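How Does a Robot Choose Its Fingers?
By Trefor Kemeys
August

Pick up a pencil. Now put it down and pick up a grape. Now pick up a shoe.

You probably didn't have to think very hard about any of that, did you? Your hand opened a little for the pencil and a lot for the shoe, and when you got to the grape you were nice and gentle so it wouldn't squash. You've been practicing since you were a baby, back when you grabbed at spoons and noses and anybody's hair that came close enough.

A robot doesn't get that kind of head start. A robot arm comes with no hand at all! At the end of the arm there is usually just a flat, round place with some screw holes in it, and the people who want to use the robot have to decide what to put there. The thing they put there is called a gripper, and choosing a good one is a bigger job than you might think.

I spent part of my summer with the people at Skidovstead, a workshop where grippers get tried out one after another, and I came home with a notebook full of scribbles. Let me tell you what I learned.

Three ways to grab

The first gripper I met is called the Barbu. It has two stiff fingers that slide toward each other, a bit like when you pinch something between your thumb and your pointer finger. It's very good at blocks and boxes, or anything else with flat sides. It is also strong, so it has to be told how hard to squeeze, or it can leave a dent in something soft.

The second one is the Grillgate. It has three bendy fingers made of rubber, and when it closes they curl around whatever is in the middle, the way your fingers curl around a ball. Round things are its favorite. Thin things give it trouble, because the fingers are fat at the tips and a thin thing lying flat on a table is hard to get underneath.

The third is the Clolleck, and it hasn't got any fingers at all. It has a suction cup! If you have ever stuck a toy dart to a window, you already know how it works. The air gets pulled out from inside the cup, and the air outside pushes the cup and the object together. It loves anything smooth and flat. Ask it to lift a fuzzy sock, though, and the air leaks in through all the little gaps in the cloth, and the sock stays right where it is.

So which is best? Well, which is better, a fork or a spoon? You'd want to know what was for dinner first.

A table full of ordinary things

To compare grippers fairly, you need things for them to grip, and you want those things to be different from each other. If every object were a wooden cube, you would only find out who was good at wooden cubes. Real kitchens and bedrooms and stores are full of stuff in every shape, so the test table should be a bit of a jumble too.

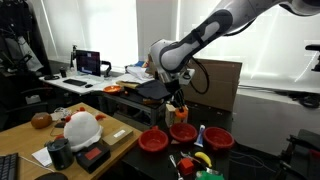 A two-fingered gripper above a small orange object on a wooden block. The toy banana and the red bowls make good puzzles for a robot, too.

Think about that banana for a minute. It's curved, so if two fingers come down on it the wrong way around, from tip to tip, they might not open wide enough to fit. Turn the gripper sideways and it can close across the skinny part, which is much easier. You do this turning without noticing. A robot has to work it out, or be told.

A bowl is a puzzle of a different sort. It's too wide for a lot of grippers to grab from the outside, so the trick is to put one finger inside the bowl and one finger outside and pinch the rim. And metal spoons and forks? Those are the hardest of the lot, if you ask me. They are thin and shiny and slippery, and they lie so flat that the fingers have to come down very close to the table without bumping into it.

A toothpaste tube standing on its end has its own problem, and it is one you may know from your bathroom at home. Nudge it and over it goes.

Making it a fair test

You have probably heard the words "fair test" at school. It means that if you want to find out whether one thing makes a difference, you change that one thing and keep everything else the same.

At Skidovstead, the thing they change is the gripper. The arm stays the same. The objects stay the same, and they go back to the same starting spots before each try, so that no gripper gets an easier turn than another. Each gripper gets 300 tries, which takes a very long time and a good many snacks (the snacks are for the people).

For every try, somebody writes down what happened. Did the gripper pick the thing up? Did it hold on for 6 seconds? Did it put it down gently, or drop it? A try where the object is dropped is written down just as carefully as a good one. I looked through one of the logbooks and it had 596 lines in it, and plenty of those lines just said "slipped."

I thought that sounded a little sad, but the people in the workshop didn't seem to mind a bit. When something slips, they look at where the fingers touched it. Then they might add a rubbery pad to the fingertips, or have the gripper come down from a new angle, and they start the whole test over again to see if it helped.

Try it yourself

You can run a gripper test at your kitchen table. You will need 2 grabbing tools, such as a pair of kitchen tongs and a clothespin, and a handful of things to pick up. A cotton ball, a coin, a grape, a spoon and a small toy would be a good start. Please ask a grown-up before you borrow the tongs.

Draw a little chart with your objects down the side and your tools across the top. Try to lift each thing ten times with each tool, and make a mark every time you can hold it up while you slowly count to five. Put the object back in the same place each time.

Before you begin, write down which tool you think will win with each object. I guessed wrong about the coin, so don't worry if you do too. And if you find something in the house that neither of your tools can lift, put it on the chart anyway and have a think about what sort of gripper you would build to pick it up. Would it have fingers? How many? Draw it, and give it a name.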